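The Locked Reel: Hedvig Solheim on editing Vendden

Hedvig Solheim cut the horror feature Vendden in a rented room above a dry cleaner in Prinley, working from noon until the director arrived at 7 p.m. and then again until one or two in the morning. It is her second feature as an editor. The film follows a surveyor who is sent to map a drained reservoir and finds that the streets at the bottom do not match any plan of the town that was flooded. It has very little dialogue and, until the last third, almost nothing that would count as a scare.

Solheim came to editing through sound. She spent 5 years as a dialogue editor, mostly on television, and says that the habit of listening first has stayed with her.

"I watch dailies once with the picture off. If I can't tell from the track where someone is standing in a room, I know I will have to solve that with the cut. In Vendden the surveyor is alone for long stretches, so footsteps and cloth are the performance. I picked several takes on the basis of breathing."

The first assembly ran two hours and forty minutes. The release version is ninety-four minutes. Most of the difference came out of the middle, where the script had the surveyor return to the hotel each evening. Solheim removed four of the six returns.

"On the page the hotel gave you relief. Cut together, it gave you a timetable. You knew that when the light went orange she would be safe, and you could set your watch by it. I kept the first return and the last. After that a viewer has no idea how long she has been down there, and I didn't have to shoot anything to get that."

The director resisted for three weeks. The hotel scenes had been expensive, and one of them contained the only appearance of an actor he had known since school. They tested both versions on a small audience. Solheim does not put much weight on the written comments from that screening, but she sat at the side of the room and watched where people shifted in their seats.

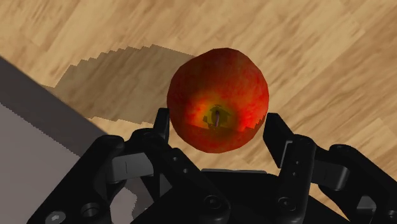 The average shot length in the first hour is long for the genre. Solheim says the number matters less than where the cut falls in relation to a movement.

"Most horror cutting is done on the turn of the head. The actor looks, we cut, we see the thing. An audience has seen that so often that the head turn is itself a warning. So we made a rule that we would never cut on a look in the first hour. If she turned, we stayed on her. If we cut, she was doing something dull with her hands, like folding the map. It was an annoying rule and we broke it once, at the pump house, and I still think that was a mistake."

The pump house scene is the one reviewers have mentioned most. It runs just under six minutes and uses two camera positions. Solheim received eleven takes of the wide shot, and the version in the film joins the third and the ninth. The join is hidden in the moment when the flashlight beam crosses the lens.

She was also asked about the ending, which differs from the script. In the written version the surveyor reaches the church and finds her own handwriting on the wall. The scene was filmed and cut, then dropped late in the process.

"It answered a question that I don't think the film had asked. The handwriting told you this was a story about memory. Up to then it was a story about a place. I tried it with a shorter insert, then with the insert out of focus, then with only her reaction. By the third attempt we were hiding the scene, and if you are hiding a scene you should take it out."

The sound mix was done at Gavalas, a small facility with one stage. The low tone that runs beneath the reservoir sequences was recorded from a ventilation duct in the building and pitched down. Solheim had placed it in her temp track as a stand-in, and the composer asked to keep it. It drops out completely on two occasions, and both times the silence begins a few frames before the cut.

"Sound leads picture. If they change together, people notice an edit. If the sound goes first, they lean in, and they don't know why yet."

Her next project is Jatidow, a ghost story set on a car ferry, which starts shooting in September. She has read two drafts and has asked for one change, the removal of a dream sequence on page 31. The director has not yet replied.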